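Slide 4 - the Bramilness gala, red carpet bit

Keep it quick. 507 guests, most came for the Jallo reunion set. Mention host's gown (Musero, silver), then the charity auction. Dont name the winning bidder!! 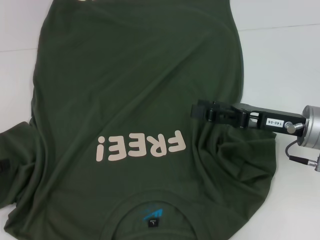

Green tee, "FREE!" print

Pause. Drink water. Next - after-party, 40 tables, speeches ran 17 mins over. Nakajima did the flowers, say thankyou. 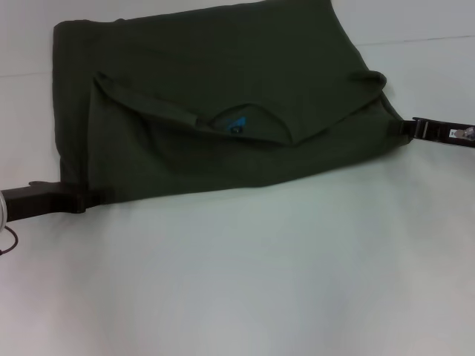 Green tee, part folded

Back again in October, tickets not on sale yet. Questons, then lunch.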